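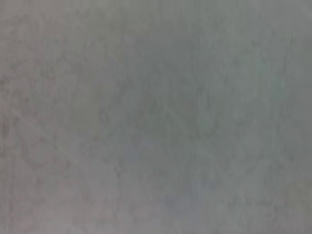 Unit 6. Planning and Budgeting a Robot Work Cell

Course notes, Plindix Automation Program
Instructor: Kulsoom Minhas

6.1 What the budget has to cover

A purchase request for a robot arm usually starts with the price of the arm. In the cells we look at in this course, the arm is less than half of what gets spent before the first useful shift. The remainder goes to the gripper, cameras, mounts, work surface, safety gear, computer, cabling, spares and labor. Students who did the Unit 5 homework from vendor quotes alone came in low, mostly on labor.

Split every budget into four groups and keep them apart through the whole planning period:

Group A – Motion. Arm, controller, base plate, floor or bench anchors.
Group B – Tooling and sensing. Gripper, fingers, wrist camera, fixed camera, lights, brackets.
Group C – Site. Bench, work surface, power, network drop, guarding, floor marking.
Group D – People and time. Installation, training, calibration, acceptance tests, first-year support.

Groups A and B are bought on quotes. Group C is often charged to a different account, and the rules for that account may not allow equipment. Find out which account pays before asking for prices. Group D has to be estimated in hours and converted at your own site's labor rate.

6.2 Wrist cameras

A camera mounted at the wrist travels with the tool. Its distance to the work changes all the time, and near the surface it has little to look at except the surface. The picture at the head of this unit is a wrist view of a gray, mottled surface, out of focus from edge to edge. No object is in view and no edge of the surface is in view. Software that depends on sharp features has very little to use in a view like that.

For the buyer this turns into three questions to settle before the order goes out:

1. Closest working distance. Take it from the task, at the lowest point the tool reaches, and measure from the lens. Compare it with the near focus limit on the data sheet. If the sheet gives only a "recommended range," ask for the limit in writing.

2. Fixed focus or autofocus. Fixed focus is cheaper and holds its calibration. Autofocus covers more range but shifts the calibration as the lens moves, and it may hunt over a plain surface. Price both.

3. Second viewpoint. If the wrist camera can't focus at grasp height, a fixed camera above or beside the bench has to cover the last part of the move. Budget the camera, its stand, a cable of the correct length and the extra calibration time. A fixed camera added after installation also means repeating part of the acceptance test.

6.3 Work surface

The surface is a Group C item and is rarely discussed with the vision supplier. It should be. Points for the specification:

Finish: matte. Ask for a sample and place it under the lights that will be used in the cell.
Color and pattern: pick by contrast with the parts. A mottled or speckled finish hides wear but can be mistaken for small parts or debris by simple detection methods. A plain finish is easier to segment and gives less texture for position tracking.
Flatness: state a tolerance across the full reach of the arm.
Replacement: write down the supplier and finish code. A replacement top in a different shade can mean that vision thresholds need to be set again.

Two tops from the same batch are cheaper than one now and one later. Store the second flat.

6.4 Worked case: Lamness bench cell

The Lamness cell is a small sorting station planned for a shared workshop. The task is to move parts from an infeed area to trays, with one arm and one operator nearby. The planning group compared two suppliers, Olard and Temba. Prices are left out here because you will collect your own for the assignment.

Olard offered a complete package: arm, gripper, wrist camera and installation under one order. Support was included for the first year. The wrist camera was fixed focus, and the quote gave no near limit.

Temba offered the arm and controller only, with a list of gripper and camera models known to fit. The hardware total was lower. Integration was left to the buyer, and the planning group put it at 80 hours, including calibration.

Read side by side, the quotes favored Temba until the hours in Group D were added. After that the difference was small enough for delivery time and support terms to decide. The group asked Olard for the near focus limit, found that it was above the planned grasp height, and added a fixed camera to the request. The order went in as a package with that change.

Note the order of events. The question about focus was asked while the quote was still open, so the extra camera went in at the package rate.

6.5 Acceptance test

Final payment should depend on a written test. For the Lamness cell it was a run of 303 picks on the real work surface, under the cell's own lights, with parts supplied by the buyer. The document listed:

– the part types and how they are placed
– the pass level, and what counts as a failed pick
– who may stop the run, and whether it restarts from zero
– which camera images are saved, and for how long

Saved images matter when a pick fails and the two sides disagree about the cause. Ask for the frames from the whole approach, including the close ones. Disk space for them belongs in Group B.

6.6 Schedule

Place the order in which things are bought on one page. Surface and lights come before camera selection, and camera selection comes before the bracket drawing. The arm can be ordered early if its lead time is long, but hold the bracket until the camera is fixed – a change of camera body nearly always changes the hole pattern. If the site closes or slows down in August, mark it, and don't plan calibration across the gap.

6.7 Assignment

Work in pairs. Prepare a budget for a bench cell of your choice in the four-group format. Attach:

a budget sheet with the source of each figure
a statement of the closest camera distance and how you measured it
a surface specification following 6.3
a one-page acceptance test

Estimates without a source will be returned unmarked. Bring a paper copy to the lab session.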